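Search posts
Trending People Topics Saved

We use cookies to improve your experience. Accept all / Manage choices

Aug 10, 2023

I have been baking bread at home since March and I have opinions now. Long thread. Mute me if you're gluten free or busy.

14 replies 9 reposts 88 likes

First, the recipes. I don't need 1,000 words about your grandmother's kitchen in the rain before I'm allowed to know how much yeast. I'm sorry for your loss. How much yeast.

6 replies 31 reposts 204 likes

And then it says "yeast, divided." Divided how? Into what? There is one packet. I have already poured it in by the time I get to step seven, where the other half was supposed to go.

3 replies 40 likes

Rising times are the great lie of home baking. "Let rise one hour or until doubled." In my kitchen those are two separate days.

11 replies 18 reposts 132 likes

My kitchen is cold because the building is old and the landlord believes in sweaters. I've put dough on the radiator, in the oven with the light on, on top of the fridge, and once in bed next to a hot water bottle. The bed worked best. I don't recommend explaining it to anyone who comes over.

8 replies 5 reposts 97 likes

Doubled is also a hard thing to judge in a round bowl. Everyone online says to use a straight-sided container and put a rubber band at the starting level. I did this and it does work, and I resent it. It looks like I'm running blood tests.

2 replies 35 likes

Flour. I used whatever was on sale for months and my dough behaved like a different animal every time. Then I bought one bag of Fiter bread flour and now I'm the kind of person who drives across Flastden when the near store is out. It costs more. I've stopped telling people how much more.

5 replies 2 reposts 51 likes

Someone's going to ask, so yes, I tried it with all-purpose too. It's fine. You add a little less water and lower your expectations, same as with a lot of things.

1 reply 29 likes

Weigh the flour. I held out against the scale for ages on principle (the principle was that I didn't own a scale). A cup of flour scooped by me when I'm annoyed is a lot more flour than a cup scooped by me when I'm calm.

7 replies 12 reposts 118 likes

The mixer. I have a secondhand Trundum that walks across the counter when it kneads. You have to stand there with one hand on it the entire time like you're calming a horse. So I save no labor at all, I just get a louder kind.

9 replies 4 reposts 83 likes

Asuka Hoshino, who sold it to me, described it as "lively." We are still friends but I've noted it.

2 replies 46 likes

Kneading by hand is good for you, people say. Meditative. I find I spend it going over arguments from years ago, and winning them, and the bread comes out great. So I guess it's meditative.

4 replies 22 reposts 171 likes

If the dough sticks to everything, wait ten minutes before you throw more flour at it. Just put the bowl over it and leave. I can't tell you how many bricks I made before I learned to walk away from a sticky thing.

3 replies 8 reposts 64 likes

The windowpane test: you stretch a bit of dough until you can see light through it. Mine tears. It tears every time and I bake it anyway and it's bread.

5 replies 57 likes

Subscribe to our weekly digest! Enter your email. You can unsubscribe at any time.

OK. Braided bread. The reason I started the thread, and it only took me this long to get to it.

1 reply 22 likes

I took a Saturday-style beginner class above the Sasaki bakery – it was not on a Saturday, it was on a work night, I'm describing the mood. Ayane Higuchi taught it. She can braid without looking down, while telling you that your strands are too short.

3 replies 38 likes

My strands were too short. You roll them out and they creep back, like they've changed their minds. Rest them a few minutes and roll again. She must have said this to me five times and the fifth time I heard it.

2 replies 3 reposts 41 likes

Three strands is hair. Everyone can do three strands, or can find somebody's niece who can. Start from the middle and braid down, then flip it and braid the other end. It comes out more even than starting at the top.

4 replies 11 reposts 76 likes

Four strands is where it becomes a card trick. Over two, under one, over one, or the other way around, depending on which video you're watching and whether the person filmed it in a mirror.

6 replies 49 likes

6 strands is for people with something to prove. I have something to prove. I got most of the way down and lost track of which one was "the outside right," and by then they were all on the outside.

8 replies 14 reposts 129 likes

I called it rustic. You can call anything rustic if you say it while putting the butter down.

5 replies 37 reposts 260 likes

Practical stuff for braids, for whoever's still here:

Don't flour the counter much. The strands need to grip a little to roll out. A bare counter, dry hands.

Make them thicker in the middle and thin at the ends, or the loaf comes out looking like a shoe.

Braid loosely! It's going to rise again. I pulled mine tight like I was lacing a boot and it split down one side in the oven.

Pinch the ends and tuck them under. Then tuck them under again.

4 replies 19 reposts 92 likes

Egg wash: twice. Once when it's shaped and again right before it goes in. One coat gives you a sort of tan. Two coats and it looks like it came from a store, and people get suspicious in a flattering way.

3 replies 16 reposts 88 likes

If you add a pinch of salt to the egg and let it sit a few minutes, it thins out and stops going on in clumps. I read this in a library book with somebody else's butter on the page, and I trust a buttered page.

2 replies 9 reposts 73 likes

Get a thermometer. "Until it sounds hollow when tapped" is advice for a percussionist. Everything I bake sounds hollow. I knocked on a raw one once, just to see, and it sounded fine.

10 replies 28 reposts 196 likes

For the rich doughs with egg and butter, I pull them at 185 in the center. For a plain loaf I wait until it's over 200. Fahrenheit, before anyone in Europe gets hurt. I go in from the side, low down, so the hole doesn't show.

7 replies 25 reposts 110 likes

It browns fast with all that egg on it. If the top's getting dark and the middle isn't there yet, lay some foil over it. Loosely. If you press it down it takes the shine off, and then you'll stand there peeling the good part off the foil and eating it.

1 reply 4 reposts 48 likes

Then you're supposed to let it cool completely before you cut it. I've never met anybody who does this. I have met people who say they do.

13 replies 30 reposts 245 likes

To be fair to the rule, I cut into one right out of the oven and the middle went gummy, and the knife pulled the braid apart. It was also the best thing I ate all month. So I can't really tell you what to do.

2 replies 67 likes

Storage, quickly. A braided loaf goes stale by the second day and there isn't a lot you can do. Don't put it in the fridge, it goes faster in there. Slice what you won't eat and freeze it. Toast straight from frozen.

3 replies 10 reposts 59 likes

Or let it go stale on purpose and make French toast. I've started baking a loaf just for that, which means I'm now making bread with the goal of it being old.

5 replies 7 reposts 102 likes

Things I bought and don't use: a linen couche, a lame with a walnut handle, a little brush for brushing flour off the bigger brush. Things I use: the scale, the thermometer, one bowl, a shower cap over the bowl.

6 replies 13 reposts 121 likes

The shower caps are from hotels. I'd like to thank the hotels.

1 reply 84 likes

Leftover dough makes good rolls, by the way. If your braid's short on one side, cut the long strand and don't stretch the short ones. Roll the scrap into a ball under your palm, egg wash, same tray, pull it out early. You get a snack while the main event finishes.

2 replies 6 reposts 53 likes

And the question I get from my coworkers, every time: is it cheaper than buying it? No. Between the Fiter habit and the eggs and the Trundum's electricity, I could buy a braid at Sasaki and have change for coffee. Theirs is also better.

9 replies 11 reposts 140 likes

I still eat mine first.

3 replies 91 likes

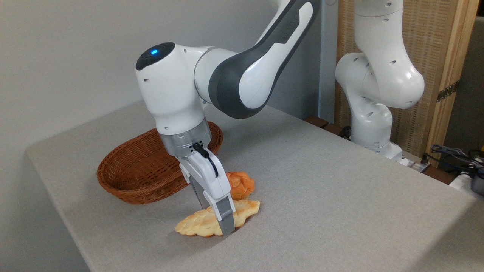
Anyway, I'm trying four strands again tonight, so if anyone has a video where the person's left is my left, send it over. I've got dough on the fridge and it's already had its hour.

4 replies 2 reposts 37 likes

Show more replies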